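Pudley Parts Drawer: README

What you have downloaded is the catalog of one drawer. It used to be three drawers, and before that it was a box under Clifford Bélanger's desk marked MISC, in which everything was.

Contents

parts.csv, one row per item, 3867 rows
notes.txt, remarks that would not fit in a row
bags.csv, which bag lives in which tray
photos/, pictures of some of the items, by no means all

Columns in parts.csv

id: a number. Gaps are items we threw out. Please don't ask for them.
kind: cpu, memory, fan, screw, cable, standoff, other. "Other" is larger than we would like.
marking: what is printed on the part, typed in by a person who could read it. Blank if no person could.
condition: good, doubtful, or bent.
tray: 1 to 28.
entered_by: initials. JS is Jolán Somogyi, MK is Mojtaba Kazemi, CB is Clifford, whose rows should be checked.

The screws take up most of the file. Mojtaba sorted them by thread and then by length, and Máté Halász later sorted them by length and then by thread, so the tray numbers for screws reflect Máté's view of the world. A vote was held. Mojtaba's system survives as a comment in notes.txt.
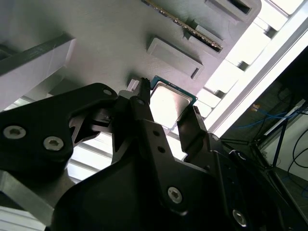
Processors get their own rules, mostly written after the spring when Wilson Tamayo put 14 of them in a sandwich bag. Each one now goes into a separate clear case with the marking facing out, and it is picked up by the edges. By the edges means what it says: one side and the side opposite, with the silver lid left alone and the thin green rim of board just showing past the metal. If you find a thumbprint on a lid, wipe it and move on. If you find thermal paste, the row should say so, and if the row doesn't say so, look at the initials. The underside is checked under the lamp before anything is entered as good. "Doubtful" means we squinted.

Known problems

Tray 9 was dropped. Its rows describe the tray as it was.
Fans are listed by diameter, except the Hinrichs ones, which are listed by how annoying they are to listen to. Jolán considers this a measurement.
Some cables appear twice, once for each end.
The Drimbridge donation is in the file but the small bags inside the big bags are not.

Changes

Last full recount was 06/10/2006. Since then parts have been taken out with a note left in the tray, or taken out. The Pirkero label printer ran dry halfway through tray 17 and the rest is in pencil.

Use

Copy it, sort it, fix it. Corrections are welcome as a list of ids and the new value. Corrections sent as a paragraph go to Clifford.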